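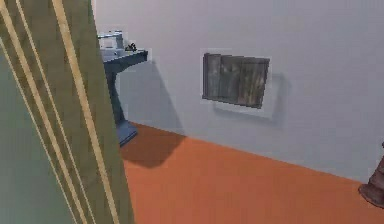 Recording your first batch of simulated demos in Giniris is the fun part, so let's get to it! Start a new session, load a room, and drive a slow lap with the controller before you record anything. You want to know what the policy will see from every spot. Get right up against the big things too. From beside the green striped panel, part of the blue stand is hidden and the orange floor takes up a lot of the view, and I love having views like that in the set because a learner needs practice with things that are partly covered.

Now record:

1. Set the episode length to 65 seconds.
2. Pick a start pose and press Record.
3. Drive to the goal at a steady pace. Small corrections are great, so leave them in.
4. Press Stop, tag the episode, and shuffle the room colors.
5. Do five episodes per room, then load the next one.

My first set had 104 episodes across the rooms, with 11 thrown out for bad tags (check your tags!). Rosário Henriques wrote the export script, and it saves straight to the Eleo format. Run it with shadows left on, then open one episode and scrub through it before you train.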